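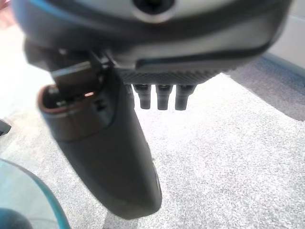
Glass tables and pale carpets: your questions

Do I need a special glass cleaner?
I doubt it. We've tried the Barnora spray and the Galix one, and on an ordinary tabletop I couldn't tell either from warm water with a drop of washing-up liquid. If you already have a bottle, use it up. I wouldn't go out and buy another.

What about those "100% streak-free" claims?
Look at the table from a low angle with a lamp on and then decide. Most streaks come from too much product, and no label is going to fix that.

Which cloth should I use?
Something soft and clean. Fluffy ones are pleasant to hold, but some shed for the first few washes. Skip fabric softener, as it leaves a film that ends up on the glass.

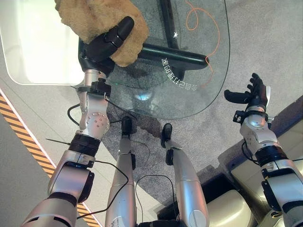 By Gorska, for the Villanueva household pages
Updated in March

A plush tan cloth bunched up in the hand will do for the flat of a clear glass top. I'm less convinced by it for the rim, where I'd fold it and run it along the curve.

Will wiping damage lettering printed on the glass?
It depends how it was printed, and sellers are often vague about that. Find out which side the print is on. If the words read backwards from where you stand, it may well be on the other face, but run a fingertip over it before you trust that. Keep scourers and scrapers away from it either way.

Why does it still look dirty after I've wiped it?
With clear glass you see the frame and the floor as well. A black metal frame shows dust badly, and so does a loose cable lying underneath. Wipe the frame and coil the cable before you blame the cloth.

Is a speckled grey carpet really easier to keep clean?
It hides crumbs. I wouldn't call that clean. Vacuum it after you've done the table, going slowly in two directions.

Are carpet powders worth it?
Not in my view. They smell nice for an evening and then you have powder to get out of the pile.

How often should I do all this?
I've seen every 7 days recommended, usually by people selling spray. Do it when you can see fingermarks.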